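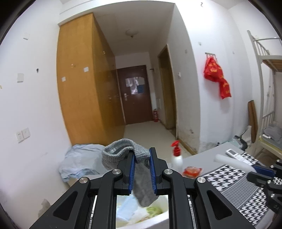
Védís Overgaard was saying that the boat would have to be sold before November, and that she would not be talked out of it this time.

Her brother-in-law Liam kept buttering his bread. They were in the kitchen at Banside, where the family had held its arguments for as long as anyone could remember, and the radiator under the window was knocking the way it did when the heat first came on.

"You've had an offer," he said.

"I've had 4000 from a man in the next harbor. He wants it with the engine as is."

"The engine's worth half that."

"Then you buy it."

He put down the knife. Liam Cullinane had married Védís's younger sister and had stayed on in the town after she died, mostly on account of the boat. It was called the Atska. It was 29 feet long and had been painted green so many times that the letters on the stern had gone soft at the edges. He took it out in good weather and worked on it in bad weather. He had never owned any part of it.

"I can't buy it," he said.

"I know you can't."

She got up and filled the kettle. The harbor fees were in an envelope on top of the refrigerator, along with the insurance letter and a drawing of a horse that one of the grandchildren had left behind. She had paid the fees in spring out of her own savings, and she hadn't told him.

"Tahmineh thinks we could split it," Liam said. "Her and me and Gualtiero. Three shares."

"Tahmineh gets seasick."

"She says she'd only use it tied up. She wants somewhere to read."

Védís laughed at that, a short laugh through her nose, and then stood with her back to him until the water boiled. Outside a delivery van was trying to turn around in the lane. It went back and forth, and the driver leaned out to look at the wall.

"Gualtiero Ferri still owes me for the roof," she said.

"He says you owe him for the roof."

"He would."

She poured the tea and they drank it. Liam told her about the bilge pump, which he had taken apart on the kitchen floor of his apartment and could not get back together. There was one washer too many. He had gone through the manual twice. She told him to ask at the chandlery and he said he had, and they had sold him another washer.

In the afternoon they walked down to look at the Atska together. Neither of them had suggested it. He got his jacket and she got hers, and they went out by the back and along the path behind the church. The tide was halfway out. Two boys were fishing off the end of the jetty with a bucket between them.

Védís hadn't been aboard for 8 years. She went down the ladder backward, slowly, and stood in the cockpit holding the rail. The cushions were new. Her sister's mug hung on its hook over the sink in the cabin, and someone had been dusting it.

"You sleep here," she said.

"Sometimes."

"How often?"

"When the neighbors are loud."

She sat down on the bench. It was cold in the cabin and smelled of diesel and oranges. She opened the locker beside her and found charts, a flashlight, a packet of crackers and the logbook. The last entry in her sister's writing said the wind had been from the west and that they had turned back early. After that the writing was Liam's, page after page of it, mostly weather.

She read several pages. He stayed up in the cockpit and coiled a line that was already coiled.

"What would a third cost them?" she said.

"What would you take?"

"I asked first."

He named a figure. It was too low, and she told him so. He named another and she closed the logbook and put it back under the crackers.

"Gualtiero pays his in advance," she said. "And I want it in writing about the roof."

"I'll tell him."

"And the man in the next harbor, you can call him yourself. I'm not doing it."

She climbed out ahead of him. On the jetty one of the boys had caught something small and was trying to work the hook loose, and she stopped to show him how to hold it.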